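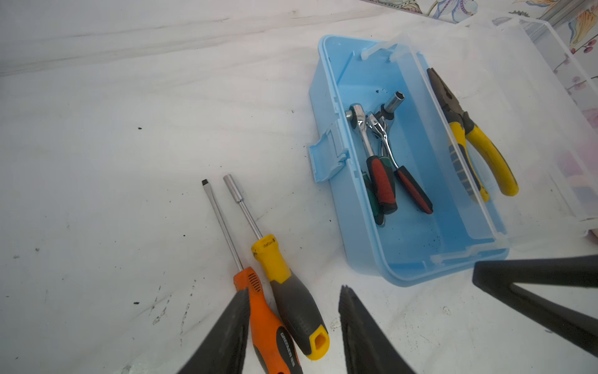 Notes, control stack talk, 2021-09-21
Speaker: Dela Kwofie. Questions on the planner go to Gareth Oakley.

Opening. Mottram is our task layer, Sakard the motion planner. Keep the history short, people can read the February slides.

Wrist view first. Two screwdrivers side by side, shafts nearly parallel. The segmenter likes to merge them into one long blob. Say why: thin shiny shafts on a pale mottled surface, low contrast. The handles are what we key on.

Clear plastic. The toolbox lid returns almost no usable depth. Sakard treats it as free space unless we add a keep-out volume by hand. Do not promise a fix.

Timing. Planner budget is 600 ms per query. Median on the last batch was 533 ms — fine for one arm, tight when both arms ask at once. Pause for questions.

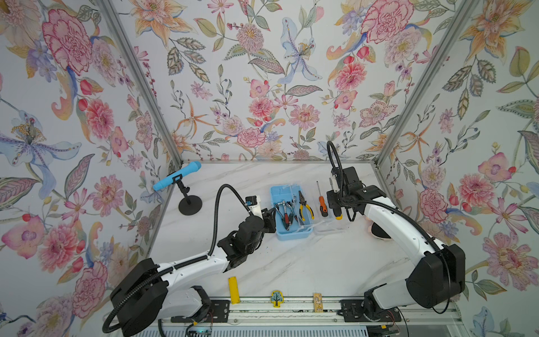
Fixed view: both arms over the table, tool box between them.

Collision checks. Each arm plans against the other's swept volume. The cable hoses loop well outside the link meshes, so we pad them with 3 capsules per arm. Crude, but cheap to check.

Failures. 27 aborted plans in the batch. Most were stale joint states, fixed by stamping at the driver. Show the log excerpt, skip the code.

Next: move the keep-out volumes into the Mottram config. Hand over to Gareth.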